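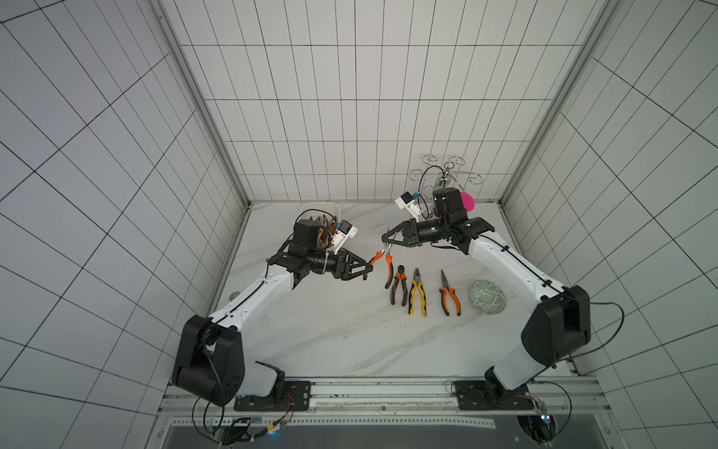
La Asociación Stutton para la Recuperación de Mobiliario informa de que en septiembre se reanuda la recogida de puertas, cómodas y sillas desechadas. Cada pieza se revisará antes de su entrega a los talleres de restauración. Para los paneles de fondo se admiten azulejos blancos rectangulares con junta negra fina.

El punto de entrega será el almacén de Clovlow -- acceso por la calle Coman --, con un máximo de 16 piezas por jornada.

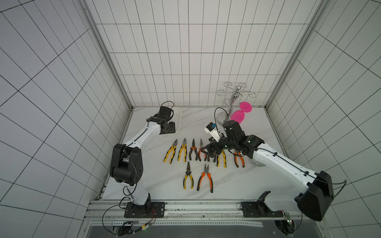 Las puertas de más de 30 kilos requieren cita previa. Las solicitudes se dirigirán a Lakmal Mollah, responsable de recepción.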